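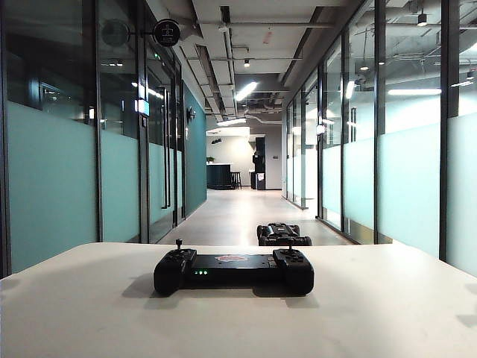 白色桌面上的黑色手柄，三个绿色小灯亮着。

请为您刚才的叹气打分

上个月我去修一双鞋。鞋跟磨歪了，师傅看了一眼，说放着吧，傍晚来拿。傍晚我去拿，鞋跟正了，付钱，走人。还没走到路口，手机响了：请对本次服务进行评价，您的每一条反馈都是我们前进的动力。

我站在路边想了很久。鞋修得怎么样，我得穿几个星期才知道。可是问卷等不了几个星期，它只等到我走到路口。而且它问得很细：接待是否热情，环境是否整洁，您有多大可能把我们推荐给亲友。我认真回忆了一下自己的亲友，他们之中有人鞋跟歪了吗？我上一次看他们的鞋是什么时候？一个修鞋的问题，问得我对自己的人际关系产生了怀疑。

最后我给了满分。我总是给满分。我认识的人几乎都总是给满分，所以满分如今的意思大致等于“没有出人命”。

打分这件事，早年间是很稀罕的。小时候只有老师能给人打分，打完还要家长签字，郑重得很。饭馆里的墙上挂一个意见簿，用一根麻绳拴着圆珠笔，笔永远写不出水。我翻过那种簿子，里头的内容可以分成两类，一类是骂人的，一类是小孩画的乌龟。经理大概从来不看，可我现在很怀念那支写不出水的圆珠笔。它有一种诚恳：你要是真有意见，气到愿意自己回家拿支笔来，那这个意见多半值得听一听。

如今提意见毫不费力，于是意见也就毫无分量。拇指一按，星星亮一排。店家收到一排星星，跟隔壁店家收到的一排星星一模一样，大家都是四点九。我住的那条街上，包子铺四点九，牙科四点九，那家每次都把我的衬衫熨出两道裤线的干洗店，四点九。假如外星人按分数来判断，会以为我们生活在一个几乎完美的文明里，只差零点一。

那零点一是谁扣的？我见过一个。我的老同学Jinfeng Yuan，打分极其严格，她认为满分应当留给改变了她人生的东西，所以一份好吃的酸辣粉最多给三星，“三星就是好”。道理上她完全正确，字典也站在她那边。结果那家店的老板给她打了电话，先道歉，再问是不是粉太软，最后提出送一份小菜。她解释说粉很好，三星是表扬。电话那头沉默了一阵，老板说，姐，您这样表扬，我这个月的排名就没了。

她后来改给五星了，每次给完都要跟我抱怨，说像是在签一份自己没读过的证词。

我替她想过出路。可以另设一种暗号，五星配一句“很好”表示一般，五星配一句“非常好”表示还行，五星不写字表示再也不来。后来发现不用设，大家早就在这么用了。中文读者对这种东西有天赋，我们从小读评语，知道“该生性格活泼”是什么意思。看租房的评价，“房东很有个性”，赶紧换一家；“交通便利”，夜里有车；“适合喜欢安静的人”，附近什么都没有。

真正让我服气的是Skornley，一家我住过两晚的小旅馆。退房当天它发来问卷，我没填。第二天又发来一份，题目是“我们注意到您还没有填写”。再过一天，第三份，只问一个问题：您对我们的问卷满意吗？我在这个问题上盯了半天，觉得自己正看着两面镜子对照，里面有无穷多个前台服务员，每人手里都拿着一张表。
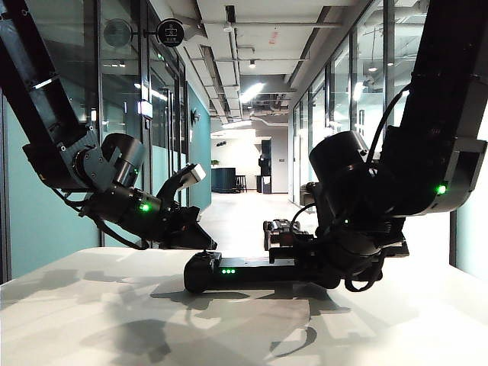

两条黑色机械臂伸向白色桌面，绿色指示灯亮着。

有人会说，你不填不就行了。说这话的人大概没有遇到过当面请求。外卖送到门口，小哥说麻烦给个好评，脸上全是汗，你能说什么？你能说我想再观察一段时间吗？理发更难办，围布还没解，镜子里站着他，镜子里坐着你，你的后脑勺刚刚完全在他掌握之中。他把手机递过来，页面已经打开，星星已经点好，只差你按一下“提交”。这一刻所谓消费者的权利，就是选择按得快一点还是慢一点。

我并不怪理发师。一个差评扣他多少，我问过，他说得看月份，有时候几十，有时候连着奖金一起，那就是500。我的头发不值500。我把它剪坏了也不值500，过两个礼拜它自己就长回来了，比任何申诉流程都快。

所以这套东西最古怪的地方在这里：名义上我在评价一家公司，公司却把我的拇指借去管它自己的员工。以前店里要雇一个人专门站在柜台后头挑刺，还得给他发工资，逢年过节发两桶油。现在挑刺的人是我，没有工资，也没有油，还得先注册，还得同意隐私条款。那份隐私条款我也没读过，要是哪天它请我给条款打分，我肯定也是五星。

朋友Nevzat Aksoy开过几年小餐馆，对此看得很开。他说刚开张的时候天天半夜看评论，看到有人写“汤有点咸”，能睁眼躺到天亮，第二天把盐减了，就有人写“汤没味道”。他又把盐加回去。这么来回折腾了一个季度，他得出的心得是关掉手机，自己喝一口汤。餐馆后来转手了，跟汤没关系，是房东涨租。房东那边没有评分系统，这一点他提起来总要多喝一杯。

我琢磨过这个不对称。修鞋的有分，送饭的有分，剪头发的有分，半夜接我电话、替我查一件丢失包裹的姑娘有分。涨租的没有分。把人行道挖开、填上、又挖开的没有分。开会时念了两个小时稿子的那位也没有分，散会时大家还要鼓掌。分数像水一样往低处流，流到最不方便还嘴的人那里，积成一个小坑。

我也不主张推广。真要人人有分，第一个倒霉的是我自己。我已经能想象家里的情形：晚饭后收到通知，请对本次洗碗服务进行评价。锅底是否洁净，态度是否积极，是否在洗碗过程中发出过叹息。您有多大可能把这位丈夫推荐给亲友。我太太为人公正，跟Jinfeng Yuan是一派的，我估计能拿三星，并且不送小菜。

写到这里我想起那双鞋。它现在穿了一个多月，左脚那只还是正的，右脚那只有点往外撇，也可能是我走路的姿势本来就往外撇，师傅当时看了一眼鞋底，似乎想说什么，又没说。这才是我真正想反馈的东西，外加一个问题：能不能垫一块皮子。问卷早就过期了，点进去显示“感谢您的参与”。

只好哪天傍晚再走一趟，把鞋脱下来，放到他面前，用嘴说。

本文欢迎转载。文末那排星星是网站加的，跟我没有关系，编辑说上一篇有1000人点过，平均四点九。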